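Gallery: the mug shelf, start to finish

So the mugs finally got their own page! Paula Enache has been after me to put this up ever since I mentioned that we'd reorganized the shared kitchen at Zenilard, and since I keep answering the same messages over and over (which shelf, which hooks, why is the turquoise one always out), I figured I'd write it all in one spot.

We used to have one deep cupboard over the sink with everything stacked three high. You'd reach for a cup and get a landslide. I broke a lovely green bowl that way and then Lucian Gavrilă broke its twin, and that was when we started hauling everything out and looking at what we owned. Way more than we needed, is the answer. I spent 400 on open shelving from Nolgate and I don't regret a cent of it.

The rule we settled on is that a cup has to be easy to grab and nice to hold, or it goes in the giveaway box. My favorites are the plain ones, and I like them best out on bare wood where the colors can do their thing. 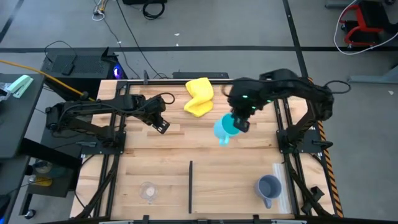
I'm a sucker for bright turquoise, so that cup was never going in the box, even though Gwenaël Bailly says it looks like it came from a kids' picnic set. The clear glass one is my tea cup. I love seeing the color of the tea (mint in the morning, something darker after lunch), and it gets the front corner of the low shelf all to itself. The blue-gray mug is Nelu Anghel's and I've been told very firmly that it stays.

Yellow cloths are the other thing people ask about! I buy them bright on purpose. The old gray ones vanished into the counter and we'd go days without washing them, but you can't miss a yellow one. They get folded and left out where we can reach them, with the spares in a drawer under the kettle.

Still on my list: six more hooks for the wall by the window, and two little trays so the spoons stop wandering off. Tomás Ó Flaithearta has offered to drill the holes in February if I promise to mark them straight this time. I've already got the pencil out. If you want the leftover saucers, they're in the box by the back door, help yourself!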